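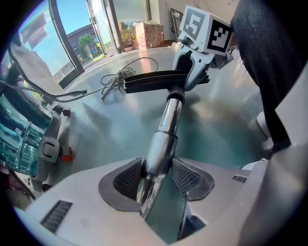

2024-12-08

Up before seven. Dark out and raining, not hard. I had oatmeal and the last of the pears and made a list on the back of the water bill envelope. The list said floors, filter, hall closet, call Hughes about the gutter, thank-you card. I got through the floors, the filter and most of the closet.

I started with the vacuum before using it, which I have been putting off since July. It has been losing suction for months and I kept blaming the rugs. I took it apart on the floor with newspaper down. The bin was two-thirds full, so not the problem. The filter behind the bin was gray all the way through and had a layer on it like felt. I tapped it out over the trash on the back step and then gave up and put in the new one, the Tokent one that has been in the drawer with the batteries. It is a hair too wide for the slot. I trimmed one side with the kitchen scissors and it went in.

Then the wand. The two metal tubes had been jammed together so long that I couldn't turn them. I tried a rubber glove on each hand and that didn't do it. I left them by the radiator for half an hour, tried again, and they came apart with a twist and a noise. Inside the lower one was a wad of pine needles, hair, a twist tie and the foil from a chocolate. The pine needles must be from last year's tree, so it has been like that for close to a year. I pushed it all through with the handle of the long wooden spoon and then washed the spoon twice.

The floor nozzle took longest. I cut the hair off the wheels with nail scissors and picked the lint out with a toothpick. One of the wheels still sticks. I put a drop of sewing machine oil on it and wiped off what ran. I wiped the chrome down too while I had the cloth out, and it looks better than it has in years, though that won't last past Christmas.

Put back together it pulls so hard that it lifted the corner of the bedroom rug and I had to stand on it. I turned the dial down for the rugs and back up for the bare floor.

Order of rooms today: bedroom, hall, front room, kitchen. I usually do the kitchen first but the bread was rising on the counter and I didn't want dust moving around in there. Under the bed I found one gray sock, a library receipt and the lid to the small blue tin. The tin itself I gave away in the fall. I kept the lid anyway, it's in the drawer.

In the front room I moved the couch out from the wall. It weighs more every year. There is a pale patch on the boards where it stands, and a scratch next to that which I had forgotten about. Behind the couch it was bad. I went over it three times in the same direction and then across. I found 85 cents, mostly in dimes, and put it in the jar. While the couch was out I thought about leaving it on the other wall, under the window, and I pushed it over there and sat on it for ten minutes. There was a draft on my neck, so I pushed it back. It is now a few inches farther left than it was and covers the scratch.

The cord doesn't reach from the hall outlet to the far corner of the kitchen, and I forget this every single time. Unplugged, wound it, walked it around, plugged in again by the stove.

Stopped for lunch at one. Soup from the freezer, the bean one. It needed salt. The bread came out at a quarter to two and was a little flat on one side but fine inside. I ate the heel standing up with butter.

In the afternoon I started on the hall closet. The vacuum has always gone in last, on top of shoes, which is why the hose has that kink in it. I took everything out and made piles down the hall. Shoes that fit, shoes that don't, coats, bags, the ironing board, and a pile of things that don't belong in a closet at all. That last one was the biggest. It had a 1,000 piece puzzle of a harbor with the box taped shut, four jars with no lids, a road map of Skukbridge from before the bypass, and the instructions for a radio I no longer own.

I threw out the radio instructions and the jars. The puzzle I'm keeping for January. The map I looked at for longer than I meant to. The old bus depot is still on it, and the lane behind the feed store where we used to leave the car. I folded it up again, wrong, and put it on the bookshelf.

The vacuum now stands upright on the left side with nothing under it, and the hose hangs on the big coat hook. The nozzle goes on the floor next to it. I put the old filter's packaging in a paper sack on the shelf above so I know what size to buy. The ironing board won't stay up by itself in there any more and is behind the bedroom door for now. The shoes that don't fit are in a box by the front door. If the box is still there in a week I will be annoyed with myself.

I did the bills at the table once it got dark. The Trustesa renewal came to 57 dollars more than last year. I read the letter twice and couldn't find why, so I'll call. Savings are just over 3,000, which is enough to get the gutter done if Hughes doesn't find anything else wrong up there. I didn't call Hughes. I wrote it at the top of tomorrow's list, and the card under it.

My knees hurt from the floor and there is a blister at the base of my right thumb from turning those tubes. Supper was eggs on the new bread. Swept the crumbs up with the hand brush, as I wasn't going to open that closet again today.

Still raining at nine. The drip over the back step has moved closer to the door. Put the bucket under it and went to bed with the library book, which is due on the twelfth.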